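4. Setting up the play kitchen corner

Read all of section 4 before you start. Takes around 50 minutes with two people, longer if the floor isnt level.

4.1 Before you unpack

Check the carton against the packing slip. Missing screws -- call the shop you bought from, don't substitute. Wood screws from the hardware store are too long and will come through the front panel.

Floor must be flat and hard. Carpet is OK if short pile. No foam mats under the Ponow unit, it rocks.

Keep the corner at least 120 cm from any radiator or heater. Same for windows that open inward.

CAUTION: Small parts in bag C. Keep children out of the room untill step 9 is done.

4.2 Assembling the Ponow unit

1. Lay the back panel face down on a blanket. Printed arrow points to the top.

2. Fit both side panels. Hand tight only.

3. Slide the middle shelf into the groove. If it sticks, loosen the side screws half a turn and try again. Do not hammer.

4. Stand the unit up. Two people.

5. Tighten everything now, bottom first, then top.

6. Hang the doors. The hinge with the blue dot goes on the left. Got them the wrong way around? Doors won't close all the way -- swap and carry on.

7. Fix the wall strap. Use a plug that suits your wall. The plugs in bag B are for brick only, drywall needs its own kind.

8. Pull the top edge toward you, firmly. No movement at all. If it moves, redo step 7.

9. Collect all bags, spare screws and the hex key. Tape the hex key inside the left door, you will want it in December when the screws get checked again.

NOTE: Unit is 107 cm high with the feet on. Feet are optional. Leave them off for under threes.

4.3 The table

Drandora table or any low table with rounded corners. Put it in front of the unit with room for a child to walk between. Wipe it down with soapy water and dry it, no bleach. Bleach turns the top yellow after a few months and this isnt covered.

CAUTION: Don't use the table as a step. Not for adults to sit on either.

4.4 Stocking the corner

1. Wash all dishes and play food before first use. Hard plastic in warm water, mild soap. Soft pieces by hand only, squeeze out, air dry flat.

2. Throw out anything cracked or with a loose label.

3. Start small. 11 pieces is plenty for a first week, mixed dishes and food. Rest goes in the Wikanine bin with the lid on.

4. Put dishes out with the food, so there is something to serve on and something to rinse in. Leave free space on the table.

Colander and plate, with the ketchup and orange between them and on the plate:

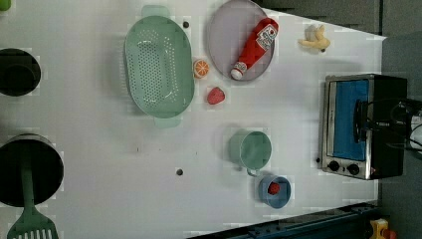
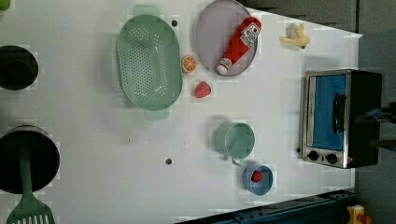

5. Swap a few pieces every second week. Keep the favorites.

6. End of day, dishes on the middle shelf, food in the bin. Nothing on top of the unit.

4.5 Weekly check

Wall strap tight. Door hinges tight. No sharp edges on dishes. Bin lid closes without pinching.

Replacement doors and straps are ordered through Kang, quote the number on the label under the middle shelf. No number, no part -- so don't peel it off.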